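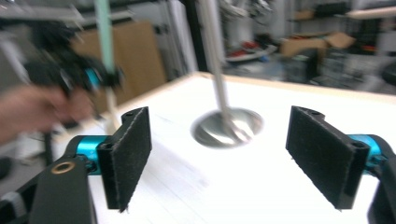 3 min read

Skarnoston project: April progress report

Dear Stella,

Thank you for your patience while we got this one together. April got away from us a little, mostly in good ways, and I wanted Lorna to finish going through the recordings before I told you anything about them. She finished last night, so I can write with a clear head and a full cup of coffee.

The short version is that we are recording two-handed demonstrations now, and we are happy with most of them. You'll remember from the last report that we had been steering the arms by remote control, with Idrisa at the console, and that it was slow going. He is very good at it (he has the patience of a fisherman), but anything that needed both arms at once left him worn out by lunch, and you could see the hesitation in the recordings. With the hand-held grippers a person simply stands at the white table and does the task with the same kind of fingers the robot will use, felt pads and all. People pick it up quickly. Atieno had never tried it before this month and she was making usable recordings by the end of her first afternoon.

We promised you 200 demonstrations for this stage. We have recorded 97, and after Lorna's review we are keeping 74 of them. I know that leaves us short, and I'd like to explain where the rest went, as it has taught us a good deal. Most of what we dropped came from the first days, when all of us moved too fast. It feels natural to work at your own normal speed, and then you look at the recording and everything shiny has turned into a streak. Metal is the worst for this. We now ask people to slow down whenever the fingers are closing on something, and to hold still for a moment before letting go. Lorna also threw out a few where the two hands got in each other's way, and she was stricter than I would have been, which I have come to appreciate!

The felt pads deserve a paragraph of their own. Mwangi tried bare fingers, then a rubber facing, and finally the black felt, and the felt has been the kindest to smooth metal parts. It does get ragged along the edges with use, so we are checking the pads at the start of each session and have set aside a little of the supplies money for replacements. Zistden has agreed to cut them for us in small batches.

On the learning side I have less to report. Idrisa has trained one early version on the recordings we kept, just to make sure the files go through properly from one end to the other. They do. The arms reach toward the right part of the table and then dither, and I wouldn't read anything into that yet, good or bad. We have kept the remote control station running too, and I would like to hold on to it. When the robot gets itself stuck, Idrisa can take over and show it the way out, and those corrections are something we can't get with the hand-held tools.

Spending is close to plan. The second pair of grippers cost more than we had set down, and we covered the difference from travel, as Song moved their visit to a video call.

For the coming month we plan to finish the remaining demonstrations, with Atieno and Mwangi working in turns so that the robot sees more than one person's habits. Two things would help us from your side. One is a yes or no on moving the review date back by two weeks. The other is an introduction to whoever handles parts at Vornix, so we can borrow a wider mix of pieces to practice on.

Do come by if you are in the area. Mornings after ten are best, and we would gladly put a gripper in each of your hands and let you have a go.

With warm thanks from all of us,

Mwangi Waweru, for the Skarnoston team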